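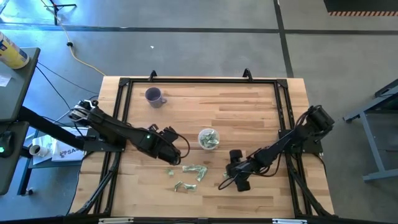
A round white container of crumpled green and white pieces, with more lying on the butcher-block tabletop.

Parton Asks Households to Count What the Change Jar Really Saves

PARTON — Prarkisent, the household budgeting service, said Tuesday that it will not recommend the open money jar as a savings method in its October workbook, after a small review of what its members got out of the habit.

The jar has plenty of fans. Drop in whatever is left in your pockets, the advice goes, and by the holidays you will have enough for a trip. Prarkisent has printed that advice itself, twice. The company now says it had very little to back it up.

For the review, 269 members in and near Parton kept a written record of what went into a jar, bowl or tub at home and what came back out. Members who reached the end of the season had planned to set aside $600 on average. The typical container held some $400 less than that when it was emptied.

"People remember putting money in," said Waltraud Ackermann, who runs the workbook program at Prarkisent. "They are a lot less clear on the Friday they took out enough for pizza. I was one of them, and I wrote the old chapter."

Ackermann said the review has limits. The records were kept by the members themselves, some stopped writing after a few weeks, and there was no comparison group using a bank account. She does not claim that a jar makes anyone spend more.

"I would be suspicious of us too if we came out with a big finding," she said. "What we have is a stack of notebooks and a pretty good reason to stop repeating a tip."

The revised chapter drops the decorating ideas and the printable labels. In their place is a single page for people who like keeping cash in the house and plan to go on doing it. It asks them to flatten bills before they go in, empty the container on a table every two weeks, and write the total on a slip that stays with the money. Receipts and wrappers go somewhere else. Several members reported that a container they thought was full turned out to be largely paper.

Prarkisent also looked at lidded savings tubs sold under the Netero and Tarar names and is not endorsing either one. A lid slowed a few members down — others left it off by the second week. The company said it saw no reason to spend money on a tub when a soup bowl holds the same bills.

The October workbook will be mailed to current members at no added charge. Copies of the old chapter will be removed from the member library. Members who kept notebooks and have not sent them in may still do so.

Contact: Waltraud Ackermann, Workbook Program, Prarkisent, Parton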